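Meeting Room Set-up and Clear-down
Notes for session 4, Office Services course, Stavley site

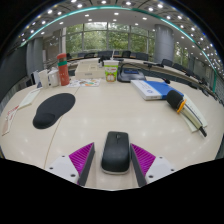 ROOMS AND SHARED SPACES

Notes typed up from what Torunn Rønning said in the session plus my own bits. Bring them to the practical in February, we won't print more.

What we mean by a "turned round" room: one meeting out, next meeting in, table fit to sit down at. Not a deep clean. Cleaners do floors and glass in the evening, you do the table, chairs, cups, paper, bits and pieces.

Order of work
Door open, lights on full.
Walk once round the table before touching anything. Look under it as well.
Paper first. Then cups. Then wipe. Then put things back in place.
Chairs last.

People always want to start with the chairs. Don't. You will only be pulling them out again to reach the middle of the table.

Paper
Loose sheets and strips left on the table go in the blue tray, not the bin. Even a scrap with a few words on it. Trays are kept for 2 weeks, then shredded. Printed sheets that belong to the room (wifi, phone numbers, how to book) stay on the table, far side. If one is creased or has a ring on it, swap it, spares in the cupboard by the lift.

Cups
Paper cups: check inside before you pick up, carry upright, tip out in the kitchen sink. No tipping into the bin, bags leak, we have all done it once. Mugs go back to the kitchen whoever brought them in. If something has been pushed into a cup or laid over the top, take it out at the bin before you get to the sink.
Never stack a part-full cup in another one.

Mouse and mat
Each large room has a wireless mouse and a mat with a wrist rest. Standard place is the near side of the table, padded end of the mat towards the person sitting. Mouse goes on the mat when you leave the room. In the photo at the top it's on the bare table beside the mat, so that's one for your list of things to put right.
Check the mouse: turn over, switch on, move it, see the pointer move on the screen. If dead, new battery from the Hamel box. Then switch off again. Wipe wheel and buttons with a dry cloth, then a barely damp one.
Wrist rests hold on to crumbs along the join. Old soft toothbrush is good for this.
Mouse missing? Look in the rooms either side first, then report it. They cost us more than 90 pounds last year in replacments.

Wiping the table
Restidach spray, on the cloth and never straight on the wood. Follow the grain. Curved edge last, in one long pass with the cloth folded over the lip, because that's where hands and sleeves go.
Any seam or join in the top: wipe along it, not across, or you just push dirt in. Lift the mat, do underneath, dry it, put mat back. A damp patch under a mat leaves a mark and it does not come out (room 114, go and look).

Question that came up: do we move other people's things? Ysaline Besson's answer was yes if the meeting is finished and the room is booked again, no if they've only gone for a break. Check the booking screen by the door. If it's a break leave everything where it is, mouse, cups, papers, the lot. Take away only what is already in the bin.

Lost property
Bag it, write room and time on the bag, down to the front desk. Chargers and pens too. Keys go down straight away, don't wait for the end of your round.

Practical
In pairs, Elon room, starts 10 sharp. One does the table, one reads out the order of work, then swop. I'll set the table beforehand with cups, paper and so on. You will be marked on the order and on the finished table, speed doesn't count this time.

Before the practical please
- read the spray label
- find the cupboard by the lift and the blue trays
- write down three things you would do first with the table in the photo, and hand in at the start

Next session: kitchens and fridges. Bring gloves.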